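Standammont Fossil Prep Lab, Walk-Through Before Public Tours
Inspected by Madhu Jaiswal, 08/11/2018

1. Eyewash station
Pass. The tag says it gets flushed weekly. I'd like to see the log before I believe it.

2. Dust extraction at the air scribe benches
Fail. Hose 2 is taped again. Volkan says the tape is holding. It was holding in May too.

3. Work surfaces and cables
Pass, with a comment. Cables should stay at the back of the table once tours start. We'll see.
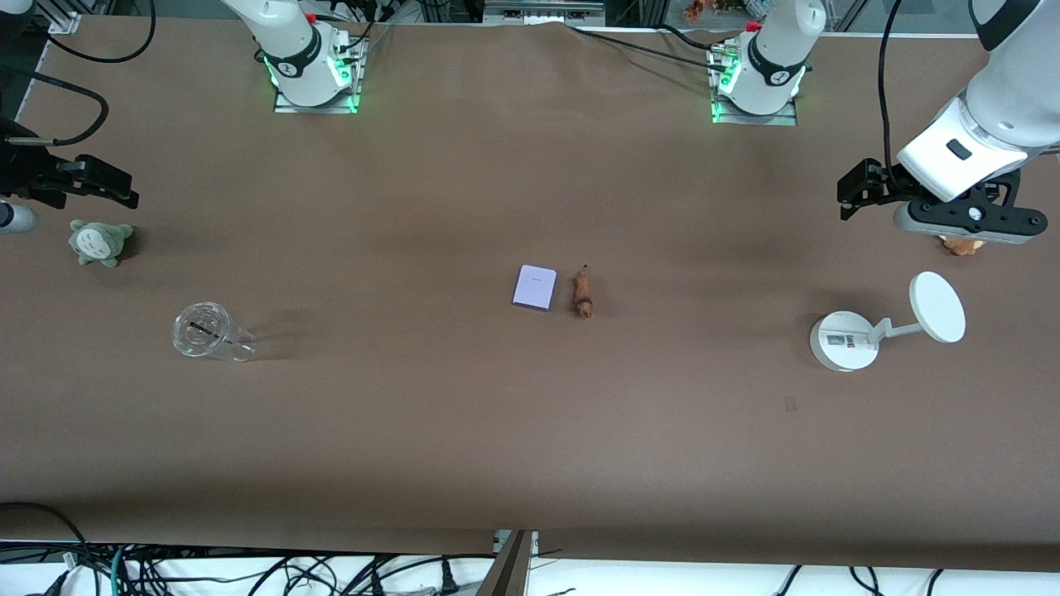
4. Solvent cabinet
Pass. Acetone is labeled. Cabinet 12 still has no working lock, whatever the work order claims.

5. Jacket storage
Not checked. The shelf is rated for 40 pounds, and I doubt anyone weighed jacket 3038. Afiq to weigh it and sign.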